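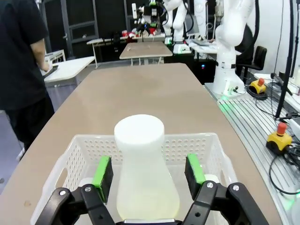

Why I Keep My Bottles in a Basket

For many years I believed that a tidy home is a home with closed doors. Everything that looked small or ugly went behind a door: shampoo, cleaning liquid, hand cream, the vitamins I never finish. When guests came, they saw clean surfaces and they said nice words. Behind the doors it was a different country.

I changed my mind in June, when I moved to a smaller apartment in Karnley. Under the bathroom sink of the old place I found 5 bottles of the same lotion, all of them opened. I am not a rich person and I was a little ashamed. I had bought each one because I could not see the one before it.

Now I use plastic baskets, the plain white kind with small round holes in the walls. They are not beautiful. In the Retalance store they stand on the lowest shelf, next to the buckets, and I think most people walk past them to the bamboo boxes with lids. I also bought the bamboo boxes once. The lid is exactly the problem. After one week something is standing on the lid, and then you must move two things to reach one thing, so you do not do it.

A basket with low walls asks very little from you. A bottle goes in standing up, with the cap on top where the hand can find it. Small things can lie beside it at the bottom. You see all of it from above in one look. The holes are useful too. If a bottle leaks, the air comes in and you notice the smell early, and you can rinse the whole basket under the shower.

My sister-in-law does not agree with me. She says that open storage is only mess with a border around it, and that dust will win. About the dust she is right. I wipe the caps and I do not enjoy it. But I prefer to wipe a cap than to buy the same bottle again.

There is another opinion, which I read often in magazines, that we should pour everything into matching bottles. I tried this also, with a set from Bickerstaff. White bottles, white caps, very calm for the eyes. Then one morning I washed my hair with fabric softener. A bottle without a label is a question, and at seven in the morning I do not want questions. If you love the matching bottles, please write on them. A strip of tape is enough, although it spoils the picture a little.

I have only 2 rules for a basket. It must be possible to lift it with one hand when it is full, and it must not live inside another basket. The second rule sounds silly, but I have seen it broken in my own kitchen, by me.

I do not say that everybody must open their cabinets – some families have small children, and cleaning liquids belong behind a lock. For the rest of us, I think we hide too much. The lotion, by the way, I finished in the spring. I have bought one new bottle, and it stands in the basket by the window.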